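# The Arm That Did Not Let Go 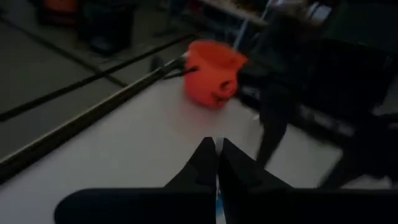 *The wrist camera's view of the pumpkin bucket on the white table, the gripper fingers in front.*

The fault at Lovance showed itself for the first time at twenty past four in the afternoon, when most of the laboratory was thinking about going home. The arm had been asked to lift a plastic bucket by its handle, carry it across the table and put it down. It lifted and it carried. Then the log says "released", and the fingers were still closed.

The arm began its return movement and took the bucket with it. An operator who was standing at the table put out a hand to catch it, as anybody would do. The arm pulled the handle over the knuckles, the bucket turned, and two fingers were squeezed between the handle and the side of the gripper. The injury was a bruise and some broken skin. The operator was back at work the next morning, but the arm stayed switched off for 21 days.

I visited during the last week of this pause, in July, when the team was allowed to repeat the task at low speed. I had expected to hear about the learning software, which is the part that Lovance likes to show to visitors. Instead we spoke for most of the day about one line in a settings file.

The gripper controller, a unit called Clundari, reports its state by two separate signals. One says that the command to open has been received. The other says that the fingers have reached the open position. The program was reading the first and treating it like the second. For as long as the fingers always opened, this made no difference. In the old records the team found 214 runs with the same mistake inside them, all of them marked as successful.

What changed was the handle. A bucket of this kind has a thin handle which moves freely, and it can slide down between the fingers towards the joint. There it works as a wedge. The motor tries to open, feels resistance, and stops in order to protect itself. It also sends a warning, but the warning went to a screen which was hidden behind another window.

The engineers were open about this, and I respected them for it. One told me that the team had discussed grasp force for months and had never discussed how a release is confirmed. "We thought that putting down was the easy half," the engineer said.

The safety review was made by Savolainen, an outside firm. Its report is short and rather dry. It does not blame the operator, although the house rules already said that hands must stay away while the arm is powered. The report notes that these rules were printed on a page which new staff signed on their first day and did not see again. It also notes that the stop button was on the far side of the table, out of reach from the place where people usually stood.

Now there are two buttons. The arm may not begin its return until the second signal has arrived, and if it does not arrive in time, everything halts and a loud tone is played. The return path begins more slowly than before. I watched several runs, and the waiting at each release is long enough to notice. Some of the younger staff find it annoying.

There is one open question. Firklow, the maker of the fingers, has offered a shape with less space near the joint, so that a handle cannot slide so deep. Lovance has not decided. New fingers would mean that the older recordings no longer match the machine, and many months of work are stored in them. For the moment the old fingers remain in place, and the team inspects the joint before each session.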